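Weveck Bedding Care: Frequently Asked Questions
Duvets, covers, pillowcases and inserts
Last revised 2019-12-19

These answers apply to all Weveck cotton and cotton-blend bedding. Quilted throws and mattress pads have their own care sheets.

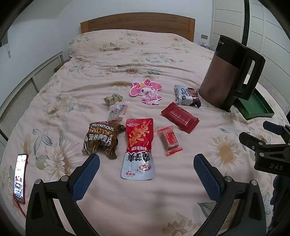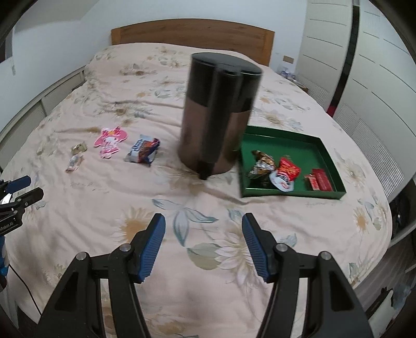
Printed floral duvet, pink ground

WASHING AND DRYING

Should a new cover be washed before first use?
Yes. Wash it once, alone, in cold water. Finishing agents left from printing reduce absorbency until they are rinsed out.

What water temperature is safe for printed fabric?
Use warm water, up to 104°F. Hotter cycles are permitted for undyed white cotton only. Repeated hot washing dulls red and pink dyes first.

How much detergent should I use?
Half the dose printed on the detergent package for a full load. Excess detergent stays in the weave and makes the fabric stiff. If a cover already feels stiff, run a second rinse with no detergent.

Can I use bleach?
No chlorine bleach on any printed or dyed item. Oxygen bleach may be used on whites.

Why does the cover twist into a ball in the dryer?
Smaller items enter the open end and the load rolls up around them. Close all buttons or zippers before washing, and dry pillowcases separately. Stop the dryer after 19 minutes, shake the cover out, and restart.

Can the insert go in a home washer?
Twin inserts, yes, in a front-loading machine. Queen and king inserts need a commercial-size drum. Dry on low until no clumps can be felt in the corners.

STAINS

How do I remove grease or food stains?
Scrape off solids with a dull edge. Apply a drop of dish soap to the back of the fabric, leave it for five minutes, and rinse with cool water. Do not machine dry until the stain is gone. Heat sets oil.

What about coffee or tea?
Blot, rinse with cold water from the reverse side, then wash as normal.

FIT AND WEAR

How much will a cover shrink?
Allow up to 5 percent in length over the first washes. Covers are cut oversize to allow for this.

Is pilling a defect?
Not in blends during the first months. Pilling on 100 percent cotton should be reported.

My order number starts with TX. Is it covered?
TX orders belong to the former Tilix range. The same care instructions apply, but replacement buttons are no longer stocked.

Whom do I contact?
Write to Ayman Younis, Product Care, Weveck, Titport. Include the order number and the code on the sewn-in label.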